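Tags: robots, upkeep, laundry cell

1/ Laundry cell upkeep, quick thread. Humanoid + stacked washer-dryer, Edoline runs it. 3,522 door cycles on the log as of 27th September

2/ Right wrist had play in it again. Swapped the bearing, torqued, rezeroed the arm. 16 minutes, Vaughan timed me - rude
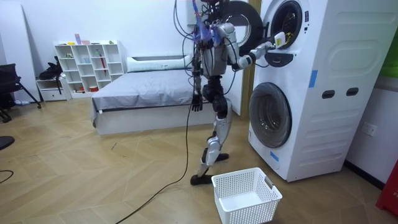
3/ then the reach check. Upper drum first, slow, hand in past the gasket and out. Cable slack before evry run - the long black one on the floor gets under a foot if you let it

4/ Error 203 = left ankle encoder. Reseat the connector, dont reflash. Isla reflashed in July, lost 2 days

5/ Knees next. Grease is on order

Contact | © Ebony Paewai | Back to top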